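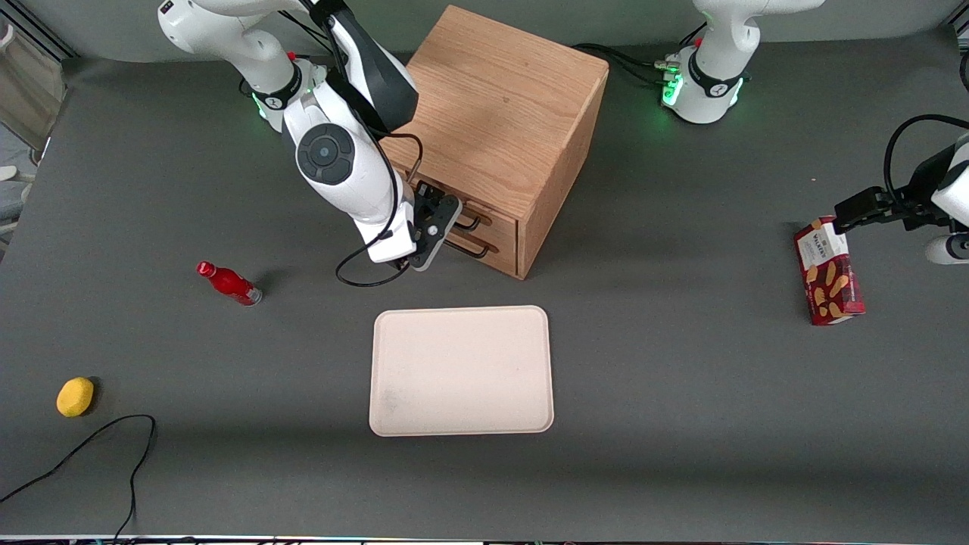
Small oak cabinet, two drawers with black handles

lillo_n
Hello all. I want to ask about drawers that stick in winter. I have a small chest from my aunt, and from November the lower drawer needs two hands. In summer it runs well. I rubbed a candle on the runners and it helped for six days. Should I plane the sides, or wait?

Brido
Wait. Wood takes up damp and swells across the grain. If you plane it now, you will have an ugly gap in July. Where does the chest stand?

lillo_n
Against the outside wall of the bedroom, under the window. We also dry the washing in that room -- I know, I know.

dauda1236
Then you have your answer. Move the chest and dry the washing somewhere else. I don't agree that one must never plane, though. My father took a very thin shaving from the top edge of each drawer side and it was right in every season after. The important thing is to find the shiny places first, because there it rubs.

Brido
From the top edge, fine. From the side, no. And people on this forum have a habit of reading "thin shaving" and taking off 6 mm.

Gerardo Martinelli
I would like to disagree with the candle. Candle wax stays soft and collects dust, and after some years you have a grey paste. I clean the runners with a dry brush, then fine paper, then a hard furniture wax, left for 20 minutes and rubbed well. Please don't use cooking oil. I have seen this done.

zerna
I have used candle ends for all my life and never had a paste. Maybe your candles are different from mine.

Gerardo Martinelli
It is possible. Mine were the cheap ones.

lillo_n
Thank you for the answers. I moved the chest to the inside wall yesterday. The drawer is still tight, but I understand it needs some weeks. Is it better to leave the drawer out while it dries?

Brido
Leave it in, open by a hand's width. Don't put it near the radiator.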